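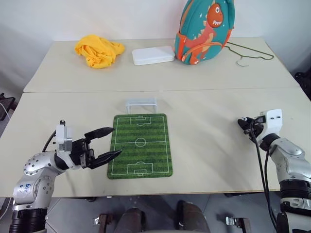
大家好,Brakard 的开放日我去看了,趁还记得清楚先写几句,照片只挑了两张。

上次有人在列表里问:

> 五月那场开放日值不值得跑一趟?我主要想看双臂那套,听说用的是 Fikre 的控制软件。另外,小朋友能进去吗?

值得!我下午两点多才到,门口登记本上我已经是第 74 个了。双臂那张台子前面人最多,桌上铺了块绿色的小足球场垫子,配一个迷你球门,题目就是摆球场:球门放哪儿,球放哪儿,垫子要不要挪正。听着像过家家,可我站在那儿看了 16 分钟没挪窝(腿都酸了)。讲解的人说,Fikre 这一版他们录了 400 段操作,下一轮打算加到 700 段,重点练软的、薄的东西,垫子就算一种。我追问了一句两只手怎么分工,他说目前还是按任务事先定好的,以后想让它自己选。
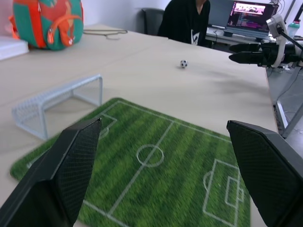

腕部视角:夹爪张开,下面是球场垫,小足球还在远处的桌面上

小朋友可以进,要大人陪着,别越过地上的线就行。隔壁 Clerer 的搬箱子演示我只赶上个尾巴,没法评价,谁看全了补一下?

还有,Jendesness 那边说秋天也要办一场,报名方式没定,有消息我再发。想拼车的先回个信吧,我那车还能坐三个。

最后更新:五月
联系列表管理员 | © Jendesness 邮件列表 | 返回顶部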